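Zaltau, célula de manipulación 2. Lista de inspección con comentarios
Revisión mensual, diciembre. Controlador Trorkoder.

1. Parada de emergencia. Conforme. Probada en vacío y con pieza.

2. Fuerza de agarre. Conforme, con comentario. 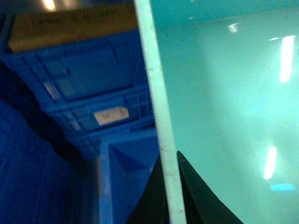 El procedimiento de Meireles pide comprobar los dedos cada 2.000 ciclos y llevamos casi 2.000 desde la última vez. Con piezas de canto estrecho, los dos dedos deben quedar uno a cada lado del borde, como en la lámina verde azulada, sin tocar los contenedores azules del fondo. Anotar cualquier marca nueva en el canto.

3. Velocidad reducida en modo manual. Conforme.

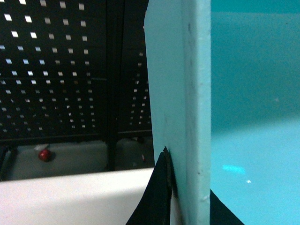 El selector de modo sigue sin llave. Pendiente desde la revisión anterior; pedir recambio a Claltley antes del lunes.

4. Orden y limpieza del puesto. Conforme, con comentario.

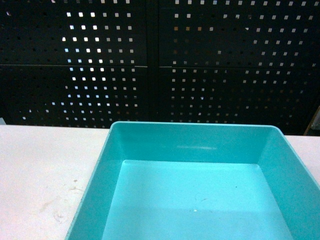
Limpiar mesa y recipientes al final de cada turno, con el robot consignado. No usar aire comprimido.

5. Registro de incidencias. No conforme. Faltan 12 firmas.

Próxima acción: completar los puntos 3 y 5.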